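Gadance 2: grasp planning and finger control for multi-finger hands

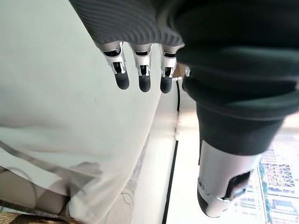

Wrist camera view of a hand running Gadance, fingers down beside a length of white fabric.

Gadance is the software layer between your arm controller and a hand with more fingers than you'd like to script by yourself. It takes the wrist camera stream, finds a grasp, and hands each finger its own path. You keep your own arm planner (we talk to it over a plain socket, so it can be pretty much anything).

Version 2 is the one we've been wanting to put out since August, and we're really happy with it!

What's new

Soft goods mode. Cloth is hard on a planner that expects edges to stay put. The new mode replans while the fingers close, and it drops a grasp early if the fold it was going for has moved. Yeison Cusi wrote most of it and has the tangled test towels to show for it.

Backlight handling. Windows behind the work used to wreck our depth estimates. Exposure is now set from the area between the fingertips - bright glass elsewhere in the view no longer pulls everything dark.

Self-masking. Gadance learns what your hand looks like from its own camera and leaves those pixels out of the object model. Swap a fingertip or add a sleeve, run the mask routine again (it takes 19 poses), and carry on.

Grasp replay. Every attempt is saved with camera, joint and current data on one timeline. Scrub back, change a setting, and see what the planner would have picked. This is the part our own team uses most.

Specs

Finger control loop: 1000 Hz
Grasp candidates per planning cycle: up to 200
Grasp templates included: 56
Camera input: one wrist camera required, second view optional
Scripting: Python and C++
Runs on: Linux, 64-bit

Getting started

The download includes a simulator, so you can try the planner before you connect any hardware. Zoila Condori's setup guide covers camera calibration, joint limits and the first cloth pick. Set your current limits before you turn on soft goods mode, please.

For hands not on the supported list, write to Dayana Giraldo on the integration desk with your joint map.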